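Derton Garment Steamer, Four Months In
Reviewed by Gediminas Ots
2024-10-13

I bought the Derton in July after my old iron started leaving brown spots on collars. It is an upright steamer with a pole, a hose and a two-liter tank that clicks into the base. I use it four or five times a week, mostly on shirts, and my partner uses it on curtains and the odd dress.

What arrives

The box holds the base, the pole in three sections, the hose and head, a hanger that clips to the top of the pole, a fabric brush and one heat glove. The glove is too big for me and far too big for Rasa. Putting it together took one evening cup of coffee and no tools. The pole sections lock with plastic tabs, and the middle one on mine needed a hard push before it caught.

The leaflet covers filling and descaling well and says very little about fabrics. Cotton gets one line.

Cotton

Cotton is the hard test for any steamer, and it's where I have the most to say. Light creases from a suitcase come out in a pass or two. Sharp folds that have been pressed flat in a drawer take longer, and the ones across a placket may not come out at all. Wadding a shirt up in the laundry pile undoes most of what you gained last time, so I now hang things straight from the washer.

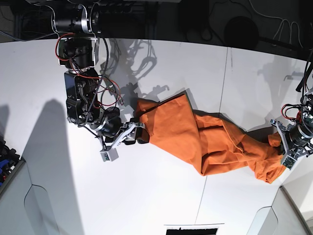 Linen and blends

Linen looks relaxed after steaming, never crisp. If you want a crisp linen shirt, keep your iron. Poly-cotton work shirts are the Derton's best subject and come out ready to wear. Wool jackets freshen up nicely, though you should hold the head back a little and let them hang for a while before you put them away.

Tension matters more than steam setting. Hold the hem down with your free hand and move the head slowly from the top. With a long piece, pull it from both ends first and look at where the creases run — those that disappear under tension are usually quick work, and the deep ones that stay put need steam from the inside as well.

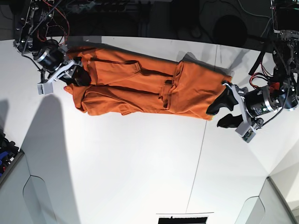 Can you use the Derton on a table in place of the pole?
Only for touch-ups. The head spits when it is tilted flat for more than a few seconds, and the hose is stiff enough to drag the fabric around. For tabletop work I'd buy an iron.

Noise, water and upkeep

It hums like a kettle and gurgles when the hose sags below the base. Lift the head and it stops. A full tank lasts me a week. Our water is hard, and I descaled it once with white vinegar, which took 67 minutes including the rinses.

Against the Gullex

My neighbor Tõnu Luik has the Gullex handheld and we swapped for a week. The Gullex is better for travel and worse for everything else. Its tank runs dry halfway through a second shirt. He liked the Derton but has nowhere to stand it.

Verdict

Good on blends and wool, fair on cotton, poor on anything that needs a sharp edge. The hanger clip feels weak and I expect to replace it. I would still buy it again. Four stars out of five.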